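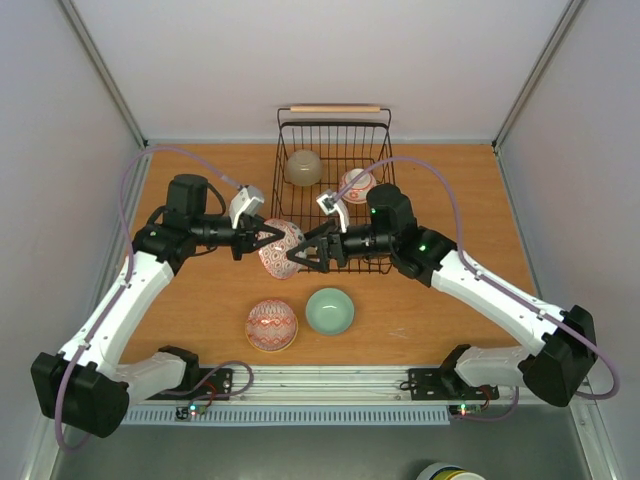

Modifié en février

Bon, je vous avais promis un fil sur le passage de bol d'une pince à l'autre, je m'y mets enfin. Ça va être long, ça va parler d'états, d'horodatages et de vaisselle. Mettez en sourdine si ça vous gonfle, je ne le prendrai pas mal

La tâche : ranger les bols dans le panier. Un bras prend, l'autre reçoit, l'autre dépose. Sur le papier c'est un exercice de TD. Dans le code c'est l'endroit où tout ce que vous avez bâclé depuis six mois vient vous dire bonjour

Le moment pénible c'est celui de la photo : le bol sur la tranche, une pince de chaque côté. Tant qu'une seule pince tient, vous avez un bras et un objet. Quand les deux tiennent, vous avez une boucle fermée, et deux contrôleurs de position qui ont chacun leur idée très arrêtée de l'endroit où se trouve le bol

(et ils ont tous les deux tort, de quelques millimètres, mais pas dans la même direction)

Petit point vocabulaire pour la suite. Andby c'est notre planificateur. Lloyd c'est la partie perception. Utley c'est l'outil de relecture des logs. Ne me demandez pas d'où sortent les noms, ils étaient là avant moi

Chez Sindoden on a longtemps eu un seul gros script pour le passage. 700 lignes, une fonction, des sleep partout. Je l'ai écrit. Je le défends encore un peu en réunion par fierté

Le principe du script : va au point de rendez-vous, attends, ferme l'autre pince, attends, ouvre la première, attends, recule. Quand ça marchait c'était joli à regarder ! Quand ça ne marchait pas, impossible de savoir laquelle des attentes était trop courte

Donc premier chantier, une vraie machine à états. Approche, contact, double prise, transfert, retrait. Chaque transition a une condition qu'on peut lire et qu'on peut tracer, et surtout chaque état a une sortie de secours. C'est le truc le moins sexy que j'aie codé cette année et de loin le plus utile

La condition pour entrer en double prise nous a pris un temps fou. Au début je regardais seulement l'ouverture de la pince qui reçoit. Elle se ferme, elle s'arrête avant la butée, donc elle tient quelque chose. Sauf que "quelque chose" ça peut être le bord du bol coincé de travers, ou le doigt de l'autre pince (vécu)

Maintenant on croise trois infos : l'ouverture, le courant moteur, et un petit test de traction. Le bras receveur tire très doucement vers lui et on regarde si l'effort remonte sur le donneur. Si le donneur sent quelque chose, le bol est tenu des deux côtés. S'il ne sent rien, on rouvre et on recommence

L'idée du test de traction vient de Patricio Lozano, je précise, sinon il va venir commenter

Ensuite la double prise elle-même. Deux contrôleurs raides en position sur le même objet rigide, c'est non. Les erreurs de calibration se transforment en effort interne et ça monte très vite. On l'a appris avec un bol que je ne nommerai pas

Ce qu'on fait : au contact, le receveur passe en impédance, mou le long de l'axe de fermeture et un peu moins mou ailleurs. Le donneur reste raide. Comme ça il y en a un qui décide et un qui suit. Une fois le transfert validé on échange les rôles, progressivement, avec une rampe sur les gains

La rampe est importante !! J'ai essayé l'échange sec, par curiosité. Le bol fait un petit saut, pas grand-chose, mais assez pour glisser entre les doigts

Question qu'on me pose souvent : pourquoi ne pas laisser les deux bras mous ? On a essayé aussi. L'ensemble dérive tranquillement vers le bas comme une méduse fatiguée, et votre planificateur ne sait plus où se trouve quoi que ce soit

Bon, le temps maintenant. La partie qui m'a coûté le plus de soirées

Chaque bras a sa caméra au poignet, chaque bras a sa boucle de contrôle, et tout ce petit monde date ses messages. J'étais persuadé que les horloges étaient synchronisées. Elles l'étaient, très bien même. C'est le moment où on posait la date qui n'allait pas

D'un côté on datait l'image à la capture. De l'autre, à l'arrivée dans le processus, après la file d'attente. Écart entre les deux : jusqu'à 40 ms selon la charge. Bras immobile, on ne voit rien. Bras en approche, la pose estimée du bol est décalée, et toujours dans le sens du mouvement, donc ça ressemble à s'y méprendre à une erreur de calibration

Devinez qui a recalibré deux fois les poignets avant de regarder les timestamps. Voilà

C'est Utley qui a fini par me sauver. On peut y rejouer un épisode en superposant la pose prédite par les deux caméras, avec un curseur pour décaler l'une par rapport à l'autre. J'ai bougé le curseur à la main, les deux courbes se sont collées l'une sur l'autre, et j'ai dit un gros mot

Moralité technique : si vous avez un biais qui dépend de la vitesse, regardez le temps avant de regarder la géométrie. Je me le suis écrit sur un papier au-dessus de l'écran

Côté Lloyd, les bols. Mes chers bols. Ceux avec les motifs rouges, un détecteur les adore, il y a des coins et du contraste partout. Le vert menthe tout lisse, beaucoup moins. Zéro texture, une surface émaillée, et sa profondeur qui arrive pleine de trous

Et puis un bol c'est presque symétrique autour de son axe. Donc l'estimateur de pose peut choisir n'importe quelle rotation, et il ne s'en prive pas. D'une image à la suivante il saute, et si vous donnez ça tel quel à Andby, le poignet essaie de suivre. C'est très drôle une fois

Correction toute bête : pour les objets de révolution on n'envoie plus une pose complète. On envoie le centre, l'axe et le rayon du bord. Andby choisit lui-même le point de saisie sur le bord, selon ce qui l'arrange côté articulations. Le code a rétréci et les sauts ont disparu, j'étais ravi pendant une demi-journée

(pendant une demi-journée parce qu'ensuite on a touché au panier)

Le panier. Du fil noir, des barreaux, plein de vide entre les barreaux. Pour une caméra de profondeur c'est un objet qui existe une fois sur deux. Pour le planificateur, un obstacle qui existe une fois sur deux c'est pire que pas d'obstacle du tout

On a arrêté de le reconstruire. On détecte le bord supérieur et on pose dessus un modèle : quatre parois pleines, un fond, l'anse à part. Andby considère que l'intérieur est libre sauf là où Lloyd a déjà vu un bol. C'est grossier et ça marche beaucoup mieux que mon beau nuage de points

Le deuxième bol dans le panier est toujours plus dur que le premier, et je ne parle pas du suivant. La place libre est biscornue, et la pince doit s'ouvrir pour lâcher, donc elle prend plus de place au moment exact où il n'y en a plus. Maintenant on planifie la dépose en partant de la pince ouverte, et on remonte vers l'arrière jusqu'au point de rendez-vous

D'ailleurs ça change le passage ! Selon l'endroit où le bol doit finir, la prise du receveur n'est pas la même, donc celle du donneur non plus, donc l'endroit où il le ramasse sur la table non plus. Tout se décide depuis la fin. Mon vieux script faisait tout dans l'ordre de la montre et je comprends mieux pourquoi il se retrouvait coincé au-dessus du panier, coude en l'air

Les câbles aussi, tiens. Celui de la caméra de poignet fait une boucle au-dessus du plan de travail, et il n'est dans aucun modèle de collision. On a mis une zone à éviter autour du poignet, bien large, et une pénalité sur les rotations inutiles. Je n'en suis pas fier. Si quelqu'un a une façon propre de modéliser un câble souple sans faire exploser le temps de calcul, mes messages sont ouverts

On m'a demandé pourquoi pas une politique apprise de bout en bout. Réponse courte : on en fait aussi, sur le même poste. On a 203 épisodes annotés dans Utley, avec les transitions d'états marquées, et c'est la machine à états qui fournit les étiquettes. Les deux approches se nourrissent, je n'ai pas envie de choisir un camp sur un réseau social

Par contre je trouve que la politique apprise est très bonne pour l'approche et assez mauvaise pour savoir quand lâcher. Elle hésite, entrouvre, referme. Pour l'instant on garde le test de traction comme garde-fou par-dessus et elle n'a le droit d'ouvrir que s'il passe

Ah et un détail d'outillage qui va parler à certains. Utley affiche maintenant l'état courant de chaque bras en gros au-dessus de la vidéo. Gauche : double prise. Droite : contact. Rien que de voir que les deux bras n'étaient pas dans le même état au même moment, on a trouvé un bug dans l'heure

Le bug : chaque bras avait sa propre copie de la machine à états et elles se parlaient par messages. Un message perdu et l'un attendait l'autre pour toujours, très poliment. Il n'y en a plus qu'une, partagée, et les bras lui obéissent. Oui, j'aurais dû commencer par là. Oui, Patricio l'avait dit aussi

Réponse groupée à ceux qui demandent le code : Andby restera interne un moment, Utley a des chances de sortir, il faut d'abord que j'enlève les commentaires que j'ai écrits à 2 h du matin

Prochain morceau : la reprise quand le bol glisse pendant le transfert. Pour l'instant on redescend, on pose sur la table et on repart de zéro, ça prend un temps infini. J'aimerais rattraper en vol la prise du donneur avant qu'elle soit complètement ouverte. J'ai un début de quelque chose avec le courant moteur, mais le signal est bruité à pleurer

Si vous avez des lectures sur la détection de glissement sans capteur tactile, je prends tout, même les vieux papiers scannés de travers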